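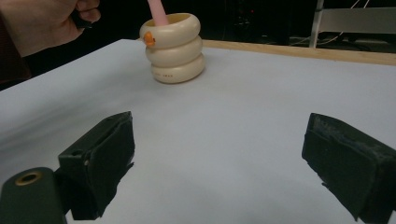
Natetti Toy Library — Collection Gallery
Stacking, Sorting and Early Play

The Natetti Toy Library lends toys, puzzles and games to families with children from birth to school age. The collection currently holds 300 catalogued items, of which 63 belong to the Stacking, Sorting and Early Play category. This page introduces that category and sets out how its items are catalogued, borrowed and returned.

Gallery entry

Stacking rings, cream, with pink centre stick. Three rounded rings in a glossy finish, with a small orange duck-like figure at the top ring. Shown stacked on a white table.
Category: Stacking, Sorting and Early Play. Loan period: 6 weeks.

About the category

Stacking toys are among the first items that many families borrow. A child will often begin by taking a stack apart, and may spend several months doing so before showing any interest in putting it back together. Both activities are worthwhile. Lifting a ring from a stick calls for a firm grip and a steady upward movement, while replacing it asks the child to line up the opening and let go at the right moment.

Families are encouraged to sit on the floor with the child and to let the child set the pace. Rings may be rolled, handed back and forth, hidden under a cloth or used as pretend food. There is no correct order in which to play. Wing-sze Cheng, who coordinates the early years collection, recommends offering one ring at a time to younger children and keeping the remainder within reach.

Colour is considered when new items are selected. The collection includes toys in bright primary colours as well as sets in softer shades, and members may ask at the desk to see both before making a choice.

Cataloguing

Each toy is entered in the catalogue as a complete set. The entry records every part, including small figures and decorations, together with a photograph of the toy assembled. At the most recent stocktake, held in May, 287 items across the whole collection were found to be complete. The remaining items have been withdrawn from loan while missing parts are replaced.

The catalogue was revised by Yu-ting Kuo and Kuo-hua Tu, who also prepared the category headings now used on the shelves. Members who notice an error in an entry are asked to mention it when returning the item.

Borrowing and returning

Items in this category may be borrowed for six weeks and renewed once, provided that no other family has placed a hold. Up to four items may be borrowed on one membership.

Before leaving the library, please check the contents against the card in the bag. Please do so again before returning the item. A lost part should be reported as soon as it is noticed — parts often reappear behind a couch or in a car seat, and the loan can be extended while the family looks.

Toys should come back clean and dry. Wipe hard surfaces with a soft cloth and a little warm soapy water, then leave them in the open air until fully dry. Do not place toys in the dishwasher or leave them to soak. Bleach and scented sprays should also be avoided.

Safety

Children should be supervised at all times when playing with borrowed items. Stacking toys with an upright centre should be used on a low, level surface or on the floor, and put away when a child is learning to stand and may fall onto them. Any item that is cracked, chipped or has a loose part must be taken out of use immediately and returned to the desk. No fee is charged for ordinary wear.

Enquiries

Questions about items in this gallery may be directed to Wai-kit Liu at the Urquhart Street desk during opening hours. Suggestions for new purchases are reviewed by Wing-sze Lu twice a year, and forms are available at the front counter.

Other galleries in this series: Puzzles and Shape Boards; Pretend Play; Music and Sound; Outdoor Games.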